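Print this page | E-mail this thread

This site uses cookies to keep you logged in. By continuing to browse you accept our cookie policy. OK

Rice container: leave the cup in it or not?

ginette_t
I switched from keeping rice in the bag to one of those cream plastic containers with a clear hinged lid. It came from Vimel and I have no complaints about it so far. My question is about measuring. I have been leaving a paper cup inside on top of the rice. My sister says that is a bad habit and the cup should live outside. Who is right? We eat rice most nights, so it gets opened a lot.

ziltwood_gilles
Leave it in. It is dry rice. I have kept a plastic cup in mine for 11 years and the only thing that ever happened is that it got buried and I had to dig for it.

naaz
I disagree with Gilles. Everybody's hand goes in after the cup, and hands in a kitchen are damp more often than people think. One damp handful and you get clumps stuck to the wall of the container. Cup outside, spoon outside, lid shut.

ziltwood_gilles
Then dry your hands.

naaz
I do. I can't speak for two teenagers.

estela_o
Outside for me too, but for a different reason. If the cup is in the container you never look at it. Mine stands on the table where I can see whether it needs replacing. I also keep a few small things apart from the rice so they don't end up in it. I use the white paper ones:
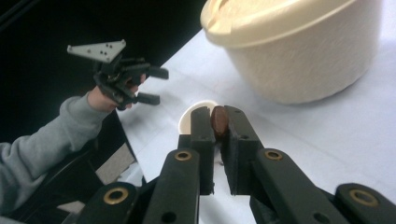

Small white paper cup on the table, container behind it on the right.

The paper ones go soft at the rim after a while. I buy them in a sleeve and throw one out when it looks tired.

ginette_t
Thanks Estela. Do you level the cup or just scoop? I get a different pot of rice every time and I can't tell if it's me or the cup.

estela_o
I level it with the back of a spoon handle. If you scoop and pour without leveling, the heap on top changes each time.

fatemeh.a
Weigh it. 200 grams of dry rice is dinner for my house with a little left over. A cup is whatever size the cup happens to be, and when you change cups you have to learn it all over again. I put the bowl on the scale, zero it and pour.

ziltwood_gilles
I'm not getting a scale out for rice.

fatemeh.a
It lives on the counter. There is no getting out.

ginette_t
I may try the scale. Fatemeh, do you pour straight from the container? Mine has a notch at the front of the rim and I assumed it was for pouring, but the whole thing is heavy when it's full.

fatemeh.a
Mine is a Hervieu and has no notch. When it's full I spoon out the first part and only pour once it's down to half. Open the lid all the way before you start. If it is only half up it drops on your wrist.

estela_o
Same with the spoon. I don't pour at all until it is nearly empty. Lid up, cup in front of the container, spoon on the right because I'm right-handed.

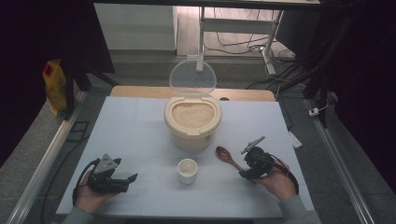 A wooden spoon works better for me than a metal one, which scratched the inside of my old container. I wipe it and let it dry before it goes near the rice again. The cup only gets a wipe with a dry cloth, never water.

naaz
Agree on the dry cloth. Also do not top up new rice over old. Finish what's in there, wash the container, dry it overnight with the lid open, then refill.

ziltwood_gilles
I have topped up for 11 years as well.

naaz
I'm sure you have.

ginette_t
OK, the cup is coming out tonight. I'll level it for now and borrow a scale to see how far off I've been. Does anyone know if the lid on the Vimel comes off for washing? I don't want to force the hinge.

fatemeh.a
Not sure about Vimel. On my Hervieu you open it flat and slide it to the left.

Last updated: October

Get new threads by e-mail. Sign up for our newsletter.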